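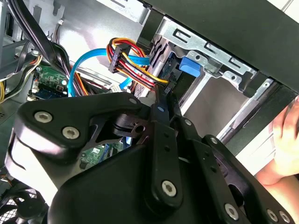 Fig. 4. Cable bundle.

4. Cables, power and first movement

By now you should have a Trisen sit-stand desk the right way up, with the feet on and no screws left over. If there are screws left over, go back to section 3. The spares bag is stapled to the inside of the box lid and is clearly marked SPARES, so anything else rolling about on the carpet belongs in the desk.

Allow an hour for this section. The box says 20 minutes, but the box was written by sales.

You will need:
the control box (grey, from carton B)
the handset and its two short screws
the mains lead
the Plereck cable tray and eight reusable ties
a crosshead screwdriver
a torch, or a phone with some charge in it

4.1 Before you plug anything in

1. Clear the desk top completely. This includes the mug.

2. Check that the desk stands at least a hand's width from the wall and from any windowsill, shelf or radiator it might meet on the way up. Look up as well. Wall lamps have a way of being exactly where a raised monitor wants to go.

3. Choose the wall socket you intend to use for good. A desk fed from an extension lead, fed from another extension lead, fed from behind the sofa, will work until it matters.

CAUTION: Do not connect the mains lead until step 10. We know the socket is right there.

4.2 Fitting the control box

4. Slide the control box into the bracket under the top, with the row of sockets facing the back of the desk. It clicks. If it has to be hit, it is in backwards.

5. Plug the left leg into M1 and the right leg into M2. Left and right are as seen by a person sitting at the desk, not by a person lying under it, which is where you will be when the question comes up.

6. Plug the handset into the socket marked H. The plug has a flat side and fits one way only. Older handsets have a round plug and will not fit at all; see the exchange note at the end of this section.

7. Screw the handset to the underside of the front edge, using the pilot holes on either side. Both sets of holes are the same. Left-handed owners are asked to enjoy the moment.

NOTE: Use the two short screws. The long ones will come through the top, and the repair kit for this is sold separately.

4.3 The cable tray

8. Hang the tray from its four hooks before putting anything in it. Lay the leg cables in first, then the handset cable. Leave the mains lead until last.

9. Gather your own cables (monitor, lamp, chargers, the one you are keeping in case) and sort them into those that leave the desk and those that do not. Cables that stay on the desk can be pulled fairly neat. Cables that leave it need slack, and more than you think.

To find out how much slack, measure from the wall socket to the back edge of the desk at its full height, then add a forearm. The mains lead we supply has been cut with this in mind. The network cable you have been using since your last house has not.

Fasten the ties so that a finger still goes under each one. Do not use wire, string or parcel tape. Do not tie anything to a leg: the upper part of each leg slides over the lower part and will take the cable with it, along with whatever is on the other end.

Genowefa Bednarek, who answers the support line, would like it known that the commonest fault reported to her in October was a printer being pulled off a shelf. The desk passed every test afterwards.

CAUTION: Keep liquids, plants in saucers and fish tanks off any surface directly above the tray.

4.4 Power and reset

10. Connect the mains lead to the control box, then to the wall. The handset should show three dashes. If it shows nothing, check that the wall socket is switched on, and we will say no more about it.

11. Hold the DOWN button. The desk will sink slowly to its lowest point, stop, drop a hair further and rise again. It makes a short groan at the end. This is normal, and after the first week you will stop hearing it.

12. Let go of the button. The handset should now show 67, the lowest height in centimetres. If it shows a code beginning with E, turn to 4.6.

13. Press UP and take the desk to full height with nothing on it. Watch the cables all the way. If any of them goes tight, stop, lower the desk and give it more slack before trying again.

NOTE: The reset in step 11 must be done again after a power cut, after moving house, and after anyone under ten has been left alone with the handset.

4.5 Saving your heights

14. Sit as you really sit, and set the desk so that your elbows are level with the top. Hold button 1 until the display blinks twice.

15. Stand, adjust, and do the same with button 2.

Button 3 is free. Konrad Adamczyk in our workshop has his set for wrapping presents. Stanisława Duda has hers set a little lower than her sitting height and says it is for soup. The manual takes no view.

To lock the handset, hold UP and DOWN together for a slow count of five. A small padlock appears. Repeat to unlock. Cats can work the buttons but have not so far managed the padlock.

4.6 If something is wrong

E1: One leg is not connected. Push both leg plugs home and repeat step 11.

E2: The legs disagree about how high they are. Repeat step 11, and hold the button until they have settled it.

E5: The desk has met something on the way up or down. Remove the something. The desk backs off a little by itself, but it cannot tell a filing cabinet from a knee, so look first.

E8: The motors are warm and would like a rest. Leave the desk alone for a while. E8 does not come up in ordinary use, and generally means visitors.

HANDSET EXCHANGE: If yours has the round plug, send it to Ellier Spares, marked for Krystyna Szulc, with your name and address inside the packet. Names written on the outside only tend to end up under the stamp. A flat-plug handset will be posted back at no charge.

Keep the cartons until you have finished section 5, which deals with the Azar monitor arm and needs the foam corners from carton A.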